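The Bed Is the Best Folding Table You Own

A clean shirt spends very little of its life on a hanger. Most of the week it is in a hamper, in a washer, or in a heap waiting for someone to deal with it. The heap is where the wrinkles come from, and in most homes the heap is on the bed.

That isn't a bad place for it. A bed is wide and soft, and you can reach it from two or three sides. An ironing board is too narrow for a shirt with its sleeves out, and a kitchen table has usually been claimed by something else. The trouble with a bed is that it gives a little under your hands, so the shirt slides and the cover slides with it.

Start by pulling the bedspread flat. It takes 10 seconds and most people skip it. A ridge in the cover will print itself on a damp cotton shirt, and even on a dry one it makes the sleeves hard to line up. Then clear off whatever has drifted there during the day. Phones are the worst. They end up under a shirt, the shirt goes into a drawer, and the whole house spends half an hour calling a number that is ringing in a dresser.

Button the top button, the third one, and the last one. Lay the shirt face down with the collar pointing away from you and smooth it from the middle out. Fold one side in toward the center of the back, then lay the sleeve straight down along that fold. Do the other side. Bring the tail up a few inches, then fold the bottom half up to the collar. Turn it over. It should be a rectangle a bit wider than the collar.

Your first one will take a couple of minutes. After a basket or two you should be down to around 30 seconds a shirt, which is as fast as it needs to be.

Some people like a folding board. The Kombo, a hinged plastic panel from Prillard, costs $59 and makes every shirt the same size, which matters if your shelves are shallow. We used one for most of July. It was good with T-shirts and clumsy with collars, and it needs a firm surface — on a soft mattress the side panels don't swing cleanly. The Clirnska board is smaller and stores behind a door, but men's large shirts hang off the edge. 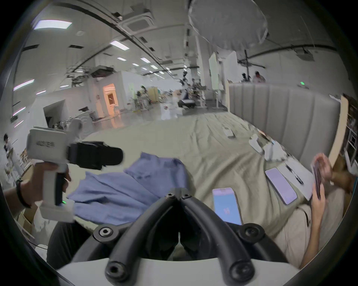

Crumpled light blue shirt on a sage-beige bedspread.

Lightweight shirts in pale colors show every crease, so do those first, while you still have patience. Give the shirt one hard shake by the shoulders before you lay it down. If the collar has curled, press it between your palms and hold it there a moment. Anything that still looks bad can go on a hanger in the bathroom during a shower.

Small white things such as undershirts, socks, and handkerchiefs can go in a pile near the headboard until the end. They fold quickly and they make good filler in a drawer.

For storage, stand the folded shirts on edge, collars up, so you can see all of them. A drawer divider helps if the drawer is wide. Jalidness sells a fabric one in a pack of 5, and a shoebox lid cut down to size does the same job.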